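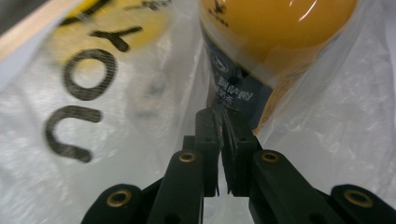 *Wrist view, bagged bottle, fingers at the navy end of the label.*

**Ticket 867 – Alard hand-held gripper, bagged items**
Opened 2025-05-12 by Nicanor Tlapale
Status: open, waiting on parts

OK so I've been swapping between the Alard and the Flitico on the same shopping bag all morning, and the Alard is the one giving me grief. Bottle on its own, no bag: fine, every time. Put the same bottle in a plastic bag and the reported jaw width goes jumpy as soon as the tips get near each other. The Flitico has wider fingers and doesn't do it, but it bunches up so much film that I can't tell what I'm holding!

What I've tried so far:

- Re-zeroed the jaws with nothing between them. Helped for 15 grasps, then it drifted again.
- Swapped the USB cable (the short one from the January kit). No change.
- Rolled the Arai controller back to build 2371. Worse, so I put it back.
- Locked exposure on the camera. The white film was pushing auto exposure all over the place, and the log is a lot calmer now – but the width still jumps.

Then I went and looked at the pads. The strips along the inner edges look a little frayed and gray where the fingers meet, and I think that's at least part of it. My guess is the film catches on the fuzzy bits and one finger lags. I put a drop of oil on the pivots too, mostly because I had it in my hand.

**Update, after lunch:** ran 29 more with the bag pulled tight over the bottle. Jumps only showed up when I closed near the tapered part of the label. Up on the yellow part, nothing weird. So maybe it's pads plus a bad grasp point?

Could somebody send over a fresh set of pads, same texture as the old ones please (the smooth ones from Allia slid right off the plastic last time)? I'd also love to know if anyone has run the Flitico with narrower fingers. I'm leaving the Alard set up on my bench with this bag until the pads get here, so please don't borrow it – I want the same creases when I rerun.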